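Subject: Re: [bornville-weavers] Wet finishing the blanket yardage

Hi all,

Sorry for the delay. I wanted to get the last of the blanket lengths off the loom before I answered, so I would have something to go on besides memory. Tamsin's original message is at the bottom for anyone who has lost the thread.

First, the yarn. It is the Wosora two-ply, 900 yards to the pound, from the undyed cones. I set it at 8 ends per inch in the reed and wove it as a plain 2/2 twill. On the loom it looks like window screen. Several people who have come by the studio have told me it is too open and that I should resley. Please don't resley. An open web is what lets the wool move in the water, and if you pack it down on the loom you will get a board. I did that with my first one and it is now under the dog.

Second, sampling. Weave more than you think you need. I put an extra yard on the front of the warp and cut it into four pieces. One stays unwashed and goes in the notebook with a tag pinned to it. The other three get progressively rougher treatment. Write down what you did to each one while it is still in front of you. I have a drawer full of pretty swatches that I can't repeat.

Zigzag the cut ends before anything gets wet, or run a line of overhand knots if you plan on a fringe. A loose fringe will felt into a rope in any machine. If you want fringe, braid it or twist it first and tie it off. Also mend your skips and floats at this stage. You can still see them now and you won't be able to get a needle in later.
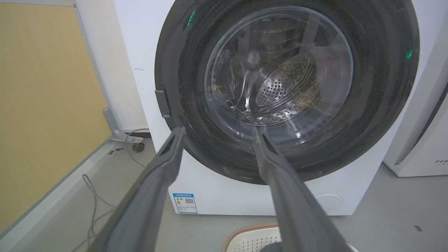

Front loader, door closed, with the drum showing through the glass.

Now to the question of machine against tub. Most of the handouts that go around this list were written for top loaders, where you can lift the lid every couple of minutes and pull the cloth out the moment it starts to turn. A front loader doesn't let you do that easily. Many of them lock the door and want to drain first. It also tumbles the cloth instead of swishing it, and dropping wet wool over and over is a good way to full it. So the times in the handouts don't carry over. If the sheet says ten minutes of agitation, don't take that as ten minutes in a front loader.

What I do is use the delicate or wool setting, cool, with a low spin, and run it once. Then I take the cloth out, lay it on the table and measure it. If it needs more, I run it again. Two short runs with a look in between are safer than one long one. I put a pair of old cotton towels in with a single blanket so it isn't rolling around by itself, but they have to be towels that have given up all their lint, or you will be picking white fuzz out of gray twill for a week.
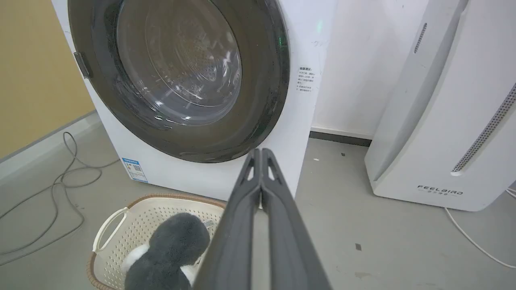

The tub is slower and your back will know about it, but I still use it for anything with two kinds of wool in the same piece. The Hutchins singles shrink much faster than the Wosora, and when I striped them together the Hutchins sections pulled in and the rest puckered. Some of you would call that a design feature. It was supposed to be a flat throw for my sister's couch. In the tub I could have stopped when the stripes started to draw up.

On soap: use less than you want to. A small squirt of plain dish soap is enough for a blanket. Cone yarn has spinning oil in it and the first water will come out cloudy and smelling like a barn, which alarms people. It is only the oil. Rinse in water the same temperature as the wash. Somebody asked about vinegar in the last rinse. I have done it with and without and can't tell the difference in the cloth, though it does help with the smell.

My numbers for the record. The piece was 90 inches long off the loom, measured flat with no tension, after resting overnight. It went down to 76 after two short runs. Width went from 48 to 41. That is close to 16 percent in length and a bit less in width, and it matches what I got from the sample. It drapes well and you can't poke a finger through it anymore. I would stop there for a bed blanket. For a coat you would want to keep going.

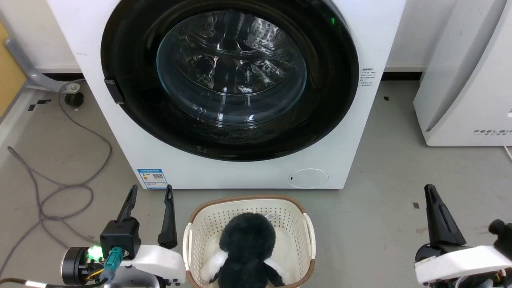 Drum empty and door shut.

Drying. Flat if you have the floor for it, on a sheet, turned once. If not, hang it over two parallel lines or over a thick pole so you don't get a crease down the middle. I don't use the dryer for these. Pull the selvedges straight by hand while the cloth is damp and square up the corners against something you trust, such as floorboards. Then press it with a damp cloth and a lot of steam, lifting the iron and setting it down again. Don't slide it. If you want a raised surface, brush it before it is bone dry, always in the same direction.

I know the Brusance people recommend brushing twice, before and after pressing. I have only done the one pass and it was plenty for me. If anyone has tried both on the same cloth I would like to see the pieces side by side at the May meeting. Bring the unwashed swatch too, please. The finished cloth doesn't teach much by itself.

One more thing on the warp. Tamsin asked if she could get a baby blanket out of what was left over. Yes, if you are willing to lose the last bit to loom waste and keep the hems narrow. I would put the hems in after washing, by hand, since a doubled edge fulls at a different rate and goes wavy.

I'll leave my sample set in the blue folder at the studio. Please put them back in order.

Marjorie

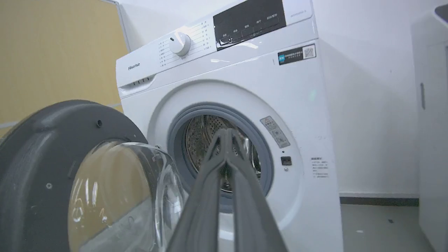 Tamsin Castellanos wrote:

> Hi everyone,
>
> I have my first blanket length off the loom and I am scared to
> wash it. It's the Wosora wool in a 2/2 twill and it seems very
> loose. The handout from the Bornville workshop says to agitate in
> a top loader and check often. I only have a front loader at home.
> Can I use it, or should I do the whole thing in the bathtub?
>
> Also, how much shrinkage should I plan for next time? I have
> enough warp left on the back beam that I was hoping for a baby
> blanket, but not if it's going to come out the size of a place mat.
>
> And does it matter if I hem before or after? The handout doesn't
> say.
>
> Thanks,
> Tamsin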